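Jaunzems Spare Parts > Arms and Wrists > Cables

Marnine Wrist Cable 202, angled plug, black
Replacement for the first version (Marnine Wrist Cable, straight plug)
Fits: Olell arm with Arari wrist link
Length: 27 cm
Availability: in stock

Important notice for owners of the first version

Please read this part before you order, also if your cable works well today.

The first version of this cable had a straight plug at the arm side. When the wrist turned far to the outside, the cable pulled on the plug from the side. After some weeks of this movement the contact inside the plug could open for a very short time. The gripper then lost its supply and released what it was holding. The arm itself did not stop. It continued its program with an open gripper, and the ring light on the joint stayed green the whole time, since the ring shows only the state of the arm and it has no information from the gripper line.

We received the first report of this in June. A customer had a bottle fall from shoulder height next to a person who was sweeping the floor. The person was not hurt. In our own workshop we then put 14 used cables on the test arm, and 9 of them showed the same short interruption. We stopped the sale of the straight plug on the same afternoon.

If you have the straight plug, please do not use the arm near people until the cable is changed. Also please do not repair it with tape or a cable tie around the plug. We tried this in the workshop and it made the problem more difficult to find, because the interruption became shorter and the log did not catch it any more.

The exchange is free. You do not need the invoice. Write to us with the serial number of the arm and tell us how many cables you need.

What is changed in the 202

The plug at the arm side is now angled, so the cable leaves it along the housing and the side pull on the contact is much smaller. The connector at the wrist side is the same as before, with a knurled collar that you turn by hand. The cable is a little longer than the first version and must hang in a free loop between the two ends. The jacket is softer and can bend more times before it gets stiff.

The electrical part is the same. You do not need new settings in the controller.

How to know which version you have

Look at the underside of the joint housing, where the cable goes in. If the plug comes out straight and the cable goes directly down, you have the first version. If the plug is bent, you have the 202. The color of the cable does not help, because both are black.

Fitting

You need no tool for the cable itself.

1. Move the arm to the service position and switch off the main supply. Do not use only the stop button. The stop button leaves voltage on the gripper line.
2. Take any object out of the gripper before you switch off. The fingers can open when the supply goes away.
3. Loosen the knurled collar on the wrist link and pull the old connector out. Hold the connector, not the cable.
4. Pull out the old plug from the joint housing. It can be tight the first time.
5. Push in the angled plug until you hear a click. Turn it so that the cable leaves toward the wrist.
6. Put the connector in at the wrist side and turn the collar until it stops. Finger force is enough.
7. Switch on, and turn the wrist slowly to both end positions. Look at the loop during this movement. It must never become a straight line, and it must never go between the two joint segments.

Some customers fix the loop to the arm with a clip because it looks more tidy. Please do not do it. The clip makes a new fixed point, and the pull comes back in a different place.

Test after fitting

A green ring after switching on is not a sufficient test. Please run the gripper test in the controller menu (Service, Tool, Hold test) with a light object that cannot break. Choose something that is not dangerous if it falls, and no hot drink. During the test the wrist turns while the gripper stays closed, and the controller writes each interruption in the log. One interruption is already too many. If you see one, switch off and call us.

For cells with two arms, do the test one arm after the other and keep the second arm parked away from the table. Our service desk had one case where both arms were tested together and the log entries of the left and the right arm were mixed, so the good cable was sent back to us and the bad one stayed on the arm.

Care

Wipe with a dry cloth. No alcohol on the collar. Check the loop by eye each month, and replace the cable if the jacket has a white line or a flat place.

In the box: one cable, one spare sealing ring, one printed sheet with the fitting steps. The sheet in the first boxes has a wrong drawing in step 5, where the plug is turned away from the wrist. Follow the text on this page. The drawing is corrected in the new print.

Fitted cable on a silver arm, with the black wrist link turned up and the loop hanging free down to the angled plug:

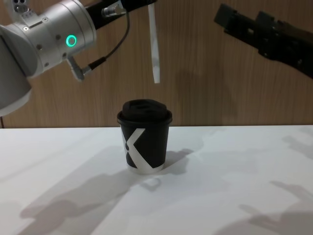 Genalyn Lagman: We changed both of our arms to the 202 and the dropping is gone, so thank you for the quick exchange. But I think the notice should say more clearly that the green ring does not include the gripper. We lost two days looking at the fingers and the pads, because all of us saw green and believed the electric side was fine. Could the controller give a warning for this?

Reply from Jaunzems: Thank you, and we are sorry for the lost days. We moved the sentence about the ring to the top part of the notice after your message. A warning in the controller is possible only with new software from Olell. We have asked for it, and we do not have a date yet. Until then, please look in the log after each longer run. The entries are under Tool and not under Arm.

Related parts
Sealing ring for wrist connector, black
Marnine dust cap for open plug socket
Arari wrist link, complete, without cable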